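# Ceasefire Talks Tracker

Coded records of negotiation rounds between governments and armed groups, built from public statements and news reports. Maintained by the Iltico project. One row is one round of talks, from the opening session to the day either side leaves or a closing statement is issued.

## What is in it

The current release covers 52 rounds across 4 peace processes. Each row has the host city, the parties present, the mediator, the agenda as announced, and the outcome.

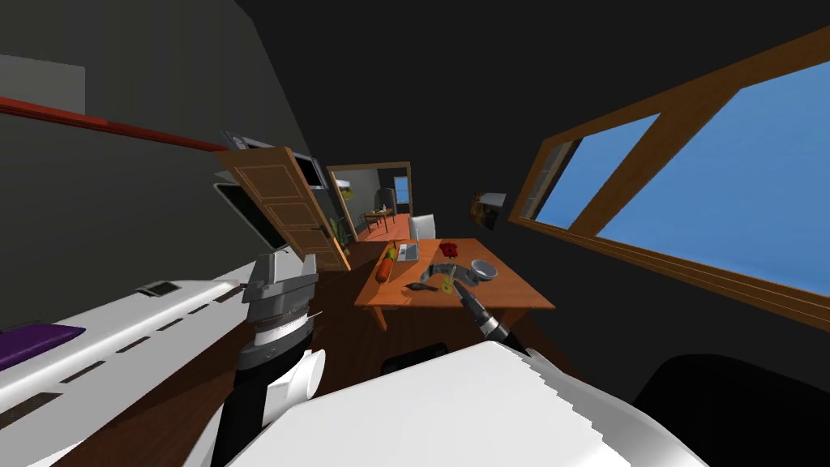
## Files

- `rounds.csv` – the main table
- `statements.csv` – source statements, linked by `round_id`
- `codebook.md` – definitions for every column
- `brutport/` – scripts that pull and clean the statements

Run `make rounds` inside `brutport/` to rebuild the main table. A full rebuild takes around 30 minutes.

## Coding rules

A round counts only if both sides confirm they attended. Talks reported by one side go in `statements.csv` with `confirmed = 0` and stay out of the main table.
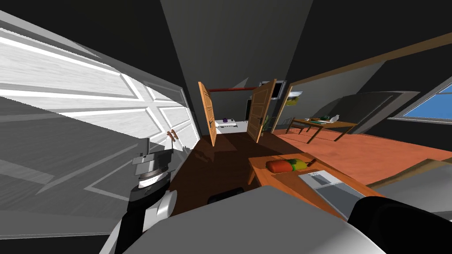 Outcome has 4 values: `signed`, `extended`, `adjourned` and `collapsed`. Use `adjourned` when the parties name a later session, even if that session never takes place. A humanitarian pause is coded separately in `pause`, and does not change the outcome.

Rounds held through a go-between, with the parties in separate rooms, are marked `indirect`. The older Drallanard coding did not make this split, so those rows have `format = unknown`. 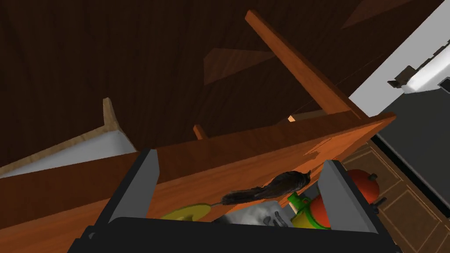

Start and end days follow local time in the host city. Where sources disagree, the mediator's statement is used and the others are listed in `notes`.

## Known problems

- Statements translated by the Rozīte tool sometimes mix up "truce" and "ceasefire". Check the original before quoting.
- Back-channel meetings are badly undercounted.
- `delegation_size` is blank for most early rounds.

## Updates

New rounds are added each January. Corrections go in as issues, with a link to the source.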